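Teaching two arms to tidy a table: the demonstration work at Stesaleck

Stesaleck runs its teleoperation work out of the ground floor of a former print shop in Clillville. The company writes control software for small two-armed robots, and most of its training material is recorded in-house, by operators who move a pair of leader arms while the follower arms copy them on the table. The head of data collection, who has run the stations since they opened, spent a morning in March explaining how the recordings are made and which of them get used.

The current project is called Lostano. It covers the handling of small, smooth objects and light containers with lids, and calls for 600 accepted demonstrations before the first full training run. When we spoke, 365 had been accepted.

"Accepted is the number that matters," the head of data collection said. "An operator can sit down and produce a lot of recordings before lunch. Then we review them and a good share go out. The arm paused for two seconds while the person thought, or it approached the piece from one side and changed its mind. A policy trained on that will learn to hesitate."

Each station logs joint positions from both leader and follower arms along with the camera streams. The wrist view gets the most attention in review. Small pieces take up very little of it until the gripper is nearly on top of them, and the last few centimeters of the approach decide whether the grasp is usable.

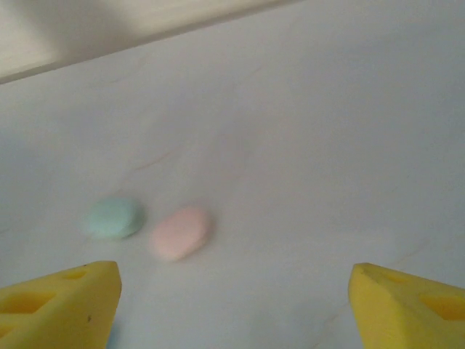
How does an operator know when to close the gripper?

They work from the wrist view and from practice. The operator brings the fingers down on either side of the piece, checks that the gap is centered on its short axis, and closes at a steady rate. There is no force feedback on the leader arms at present, so the operator has to learn what a firm grasp looks like on the screen.

The lack of force feedback came up several times. "We tested a leader arm with feedback last year," the head of data collection said. "It made the operators more comfortable. It also made them slower, and the cables were a nuisance. We may go back to it for insertion tasks. For pick and place I don't see the case yet."

Hand guiding, in which a person takes hold of the arm itself and moves it through the motion, is still used for one purpose. When a new task is set up, an engineer backdrives the arm through the reach to find the joint limits and any pose where the elbow comes too close to the other arm. Those passes are never used for training. A person's hand ends up in the camera view, and the recorded motor currents bear no relation to what the arm would draw under its own control.

Two-armed tasks bring their own problems. Most people have a dominant hand and demonstrate with it whether or not the task suits it. Left to themselves, operators will do everything with the right arm and park the left one at the edge of the workspace. The written protocol for Lostano therefore assigns roles: one arm holds the container, the other does the picking, and the roles are swapped after each block of eight recordings.

"The holding arm is the harder job," the head of data collection said. "People think it's just standing still. But your hand drifts when you're concentrating on the other side, and the follower copies the drift. We had a batch of 221 recordings from the first month, and when we plotted the holding arm you could see it sinking through almost every one."
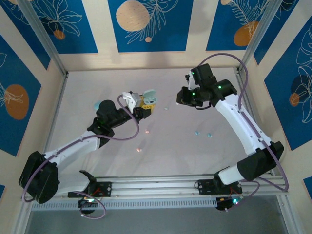
The fix was partly mechanical. A light friction brake was added to the shoulder joint of each leader arm, with a foot pedal to release it, so that the operator can set the holding pose and leave it. "It cost very little and took an afternoon per station," the head of data collection said. "The drift went down to where the filter handles it. We kept the old batch, but it's tagged, and the Lostano runs don't read from it."

Object placement is the other variable under control. Before each recording the operator clears the table and lays the pieces out again from a printed card. The cards are generated by Arango, the company's scheduling tool, which tracks which regions of the table have been covered and which have not. Early on, operators chose their own layouts. The result was a cluster of starting positions in the middle of the table, within easy reach, and almost nothing near the corners.

Recovery recordings are handled separately. In these, the operator starts from a bad state - a piece pushed against the wall, a lid half closed - and works back to a good one. The head of data collection wants more of them than the schedule allows. "A clean demonstration shows the policy what to do when everything is going well. The first time it nudges a piece out of place, it's somewhere the data never went."

Shifts at the stations are short. Operators record for forty minutes, then spend the next twenty on review, always of someone else's recordings. Rejections carry a one-line reason, and the reasons are read out each morning at 8 before the arms are powered up.

The remaining Lostano recordings will concentrate on the corners of the table and on closing the lid after the last piece is in.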